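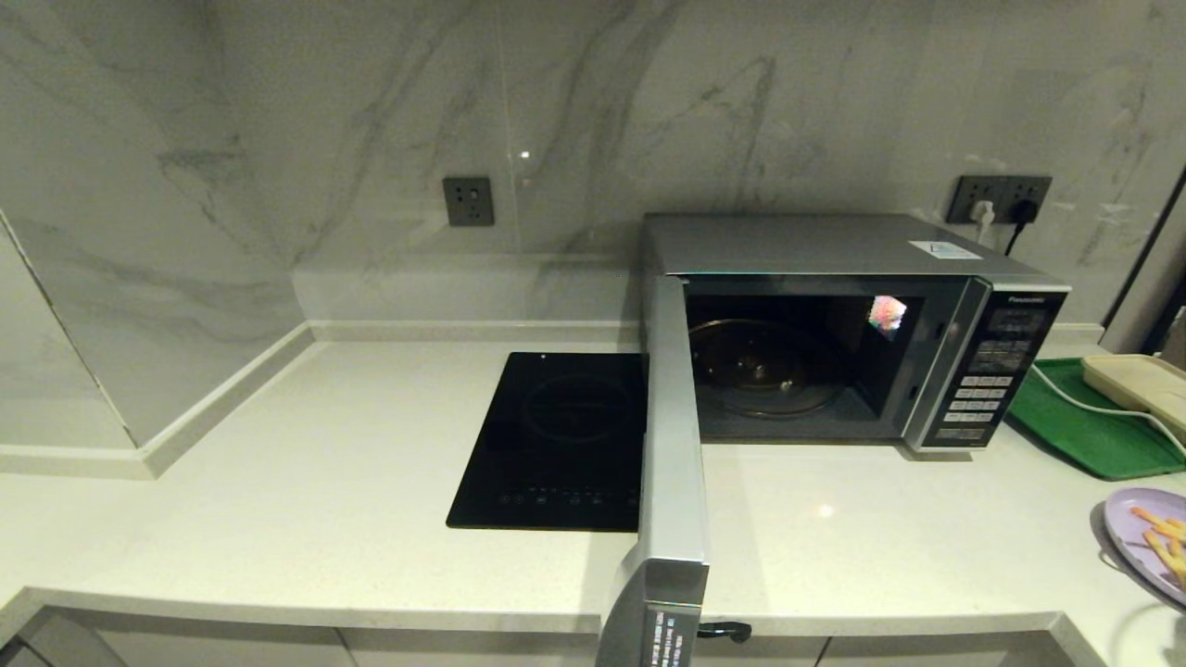
So the door numbers are finally in and I've been grinning at a spreadsheet all Friday arvo. If you've followed this blog for a while you'll know I've spent most of the year on one question: how many demonstrations does a robot need before it can open and shut kitchen appliances it hasn't met before? (My mum still thinks I repair toasters.)

Quick recap for anyone new. We train a policy by imitation, which means people do the job, we record the view from head height plus the hand positions, and the network learns to predict the next little chunk of movement. The usual recipe is to throw everything into one big pile and hope. Our set, which we call Kilura, has 2,000 recordings across all sorts of kitchen jobs, and only 524 of them involve a hinged door. The baseline trained on the whole pile was pretty ordinary at doors. It would get a finger behind the edge, pull a bit, then let go and wander off!

What I tried was splitting each door recording at the moment of contact and giving the second half its own label, so the model has to say where it reckons the hinge is before it moves. That's it. The hinge guess gets fed back in as an extra input. I called it Rukelero, mostly so I'd stop naming folders "hinge_final_new", and it took me an embarrassing number of weekends to get the labels lined up with the right timestamps.

We ran 600 trials, half with the baseline and half with the hinge guess, and the hinge version won on every appliance except the dishwasher. Dishwashers hinge at the bottom and we had hardly any in training, so fair enough. Microwaves improved the most, which I really didn't expect, what with shiny doors and dark glass being such a pain for depth estimates. The colour images seem to be carrying most of the load there.

The bit I'm still chewing on is fine-tuning. With up to 50 extra recordings from a new kitchen the gap between the two methods shrinks a lot, so maybe the hinge trick mainly helps when you're short on data. I want to rerun that with different random seeds before I get too excited, and the cluster is booked solid until November. Dishwashers are next on my list either way.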